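Besell opens trade-in program for used power supplies and graphics cards

November
By Marichka Stasiv, Besell Media Office

Besell, the retailer of computer parts and custom-built desktops, has opened a trade-in program for used power supplies, graphics cards and processor coolers. The program is called Tokance and is now running at all 17 Besell stores, as well as by post for customers who don't live near one.

Customers bring in a working part, have it tested at the service counter, and leave with store credit. Testing a graphics card takes 40 minutes on average. Power supplies take longer, as each unit is put under load on a bench tester, and customers are asked to leave them overnight.

The program grew out of a trial at the Darwish Street store that ran through winter. Staff there took in 453 parts. Of those, 343 passed testing and went back on the shelf with a label showing the test result and a six-month warranty. Parts that failed were stripped for screws, fans and cables where these were still good, and the rest went to a licensed e-waste recycler.

"People upgrade a card and the old one goes in a drawer," said Hussam Aoun, who manages the service counters. "It might have years left in it. We wanted a fair way to get it into someone else's machine."

Credit is worked out from the model, its age and its condition. A price guide is posted on the Besell website and updated on the first of each month. The offer made at the counter is final once the part has passed, and customers who don't want to accept it can take the part home at no charge. 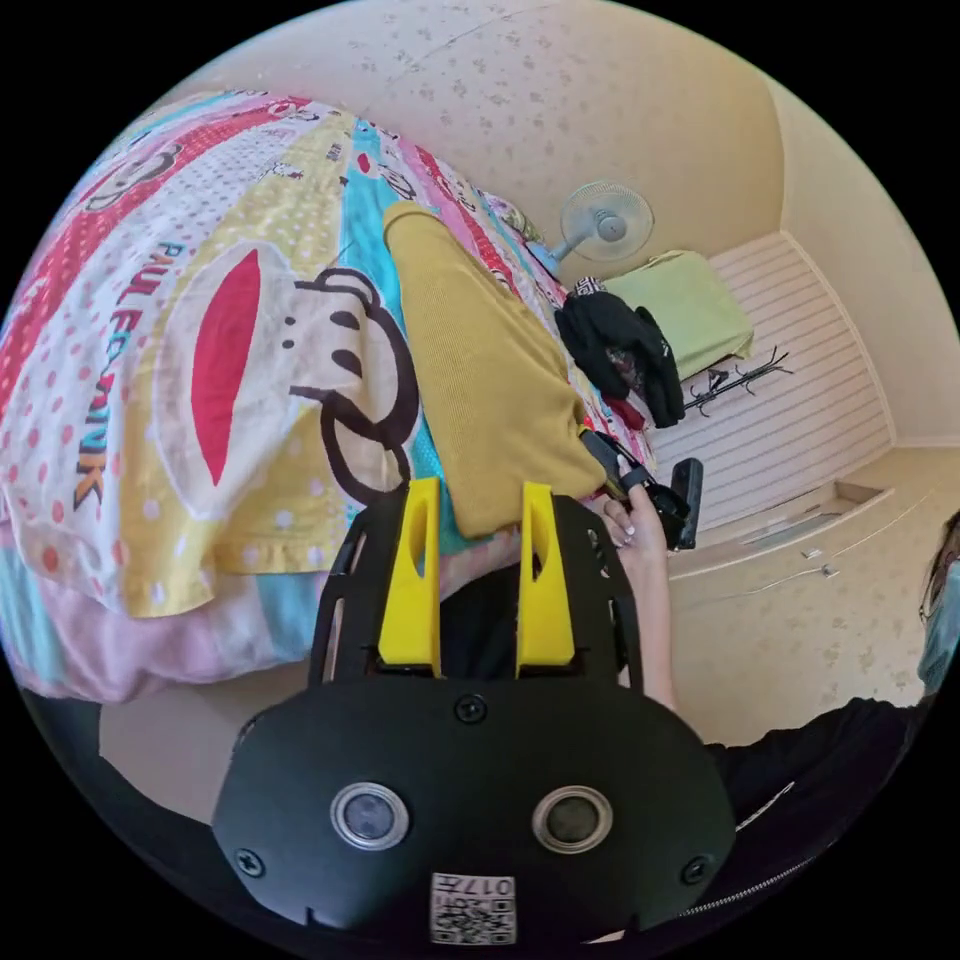
Rami Sfeir traded in two coolers and a mid-range graphics card during the trial and put the credit toward a new power supply. He said the offer was a little lower than he would have got selling privately, but he didn't have to answer messages from strangers or argue over the price. He would have liked the results of the test in writing, he added, and Besell has since made a printed report part of the service.

Power supplies are the part customers ask about most. Besell will accept units up to seven years old, provided they have all their original modular cables. Cables from different makers are often wired differently even when the plugs look the same, and a mismatched set can destroy a drive or a motherboard. Units without their cables will be recycled.

Graphics cards must be clean enough for the fans to turn freely. Cards with a modified BIOS are accepted, but the technician will restore the original version before testing. Customers do not need the box or the receipt.

Postal trade-ins are handled by Kikham, the courier company that already delivers Besell's online orders. Customers fill in a form, print a prepaid label and pack the part in an anti-static bag with at least five centimetres of padding on all sides. Bags are free at any store. If a part fails testing, the customer can choose to have it recycled or sent back, and return postage is paid by the customer.

Besell has sold computer parts since 1990, when it opened with one counter and a catalogue of memory and hard drives. Ruba Issa, head of retail, said the company would look at adding monitors and cases next year, though the cost of shipping them is still being worked out.

Tokance credit is valid for two years and can be used on anything in store or online, including labour on repairs and custom builds. It can't be exchanged for cash.

Media contact: Hiba Atallah, Besell Media Office. Phones are answered from 9 a.m. to 4:30 p.m.

12 shares | 3 comments

Recent releases
Besell extends warranty on custom-built desktops
Darwish Street service counter moves to the ground floor
Changes to holiday delivery cut-off times
Free thermal paste replacement with any cooler purchase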